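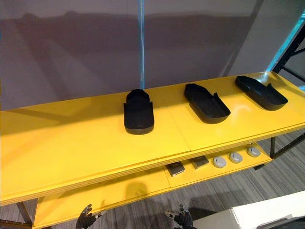
Yellow two-tier shelf with black shoe-like items on top

Kemura Vault 3 - offline backup drive

I've been selling backup gear for 9 years and this is the drive I use at home, so forgive me if I go on a bit! The Kemura Vault 3 keeps copies of your files where malware can't easily get at them. Once a backup finishes, the drive cuts its own data connection and stays cut until you press the button on the front. An actual button - you have to get up and push it.

It holds up to 51 older versions of each file, so if something nasty scrambles your documents you can go back to a copy from before the trouble started. I tested mine in April with a folder of 2,398 family photos and got every one back over lunch (the Trudow software is plain looking but quick).

In the box: drive, power cord, USB-C cable and a printed recovery card. Please fill out the card. Mine is taped inside a kitchen cabinet.

Works with Windows and Mac. No Linux version yet - I keep asking.

Questions about setup or bulk orders? Write to me through the contact form and I'll get back to you.
Annatjie Makhubela, Ntuli Backup Supply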